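Pristbridge Workshop Programme
Progress report to the El Fassi Fund
Wednesday, September 30, 2020

1. Summary
The second phase of the programme has been completed within the approved budget. The grant covered the fitting out of the work area at the Vomville site, a building dating from 1927, together with the purchase of the first set of handling materials.

2. Work surfaces
Work during the period centred on the tabletop. The maple board has been bolted to the perforated table and is now in regular use. It replaces the loose panels mentioned in our previous report, which moved when leaned upon and had to be reset between sessions. The supplier, Grunier, delivered the timber 14 days later than agreed. No additional charge was incurred.
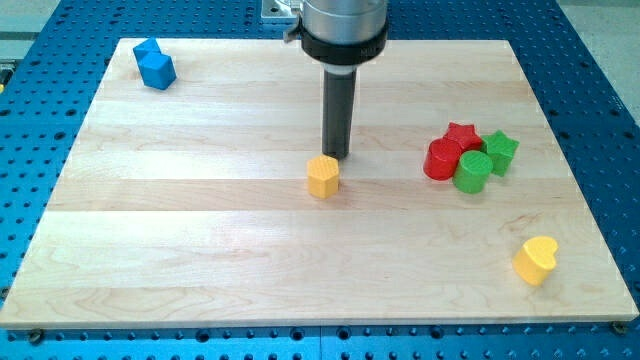

Maple board on the blue perforated table, with coloured plastic blocks set out on its surface.

3. Materials
The plastic blocks were bought in a range of shapes and colours, as set out in the original application. Expenditure under this heading came to £680, including delivery. A further order of blocks is planned, and a quotation has been requested.

4. Matters outstanding
Two items remain open: the storage shelving, for which the final measurements have been sent to the joiner, and the written guidance on care of the board. Both are expected to be finished by December. We ask the Fund to confirm that the unspent balance for shelving may be carried forward to the next period.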